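Speaker notes: "What we learned from 388 examples"
Thảo Mạc, Vermeulen group, internal talk in February
Speaking time 20 minutes, then questions

Slide 1. Title
Say good morning, say my name slowly. Thank Falitz for the room and for the arm time. Mention that the slides will be on the shared drive after lunch, so people do not need to write everything down.

Slide 2. What we wanted
We wanted one arm to pick up household containers and put them on a tray. The containers are closed, they have different heights, and many of them are transparent. We did not want to program each motion. We wanted to show the arm what to do and let the policy learn from that.
Pause. Ask who in the room has collected demonstrations by hand. If many hands go up, skip the next slide.

Slide 3. How one example is made
The operator moves the leader arm and the follower arm copies it. We save the joint positions, the gripper opening and the camera views. One example lasts around 7 seconds if the operator is calm. Between examples the operator resets the table. The reset takes more time than the example itself, and in our first plan we forgot to include it.

Slide 4. The numbers
388 examples recorded in total.
141 of them were removed in the first review.
Let people look at the second number before I explain it. Most of the removed ones were not failures of the arm. The operator hesitated above the object, or opened the gripper too early and corrected it. A policy learns hesitation very well. Ours waited above every lid like a person who forgot why he came to the kitchen.
(If nobody laughs, continue.)

Slide 5. What we changed
We wrote a short script for operators and put it on the wall. Approach, close, lift, move, lower, open. Do not stop in the middle to think. If you made a mistake, finish the motion, mark the example as bad and begin again.
We also changed operators after every short block. At Jiltside they let one person record the whole morning, and I understand why, the data look more consistent. But then the policy learns the habits of this person. I prefer a little disorder between operators.

Slide 6. Start positions
Speak slowly here, this is the main point of the talk.
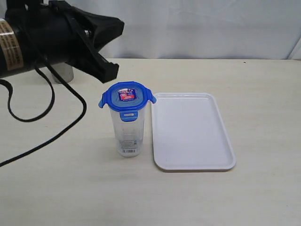

The start position decides what the policy must learn about approaching. In our early examples the arm always began from the same home pose, and the first part of every recording was almost identical. Now we ask the operator to begin from many poses, some far away and some very near. With the gripper this close to the blue lid, and a little to the left of it, the approach is short and the policy has to learn a small sideways correction. The tray is just to the right of the container, so the carrying distance is also small. I want such layouts in the set, but not only such layouts, and the wide ones are still too few.
Point to the clear body of the container. Ask: what would you grasp if you had only a depth camera? Wait for one or two answers. Then say that our depth values on transparent walls were bad enough that we stopped using them for this object.

Slide 7. The labels
Each example has a text instruction. We began with one sentence for all. Farkovetti, our annotation tool, now offers several wordings and the operator chooses one. Please do not let operators write free text at the end of the day. We found "put thing there" in the set more than once.

Slide 8. Next round
Target is 118 new examples, all with wide layouts. Review happens on the same day as recording, while the operator still remembers what went wrong. I need two more people for the review. Show my mail address.

For questions: the cost per example will be asked. I do not have the final figure yet, so say this and offer to send it.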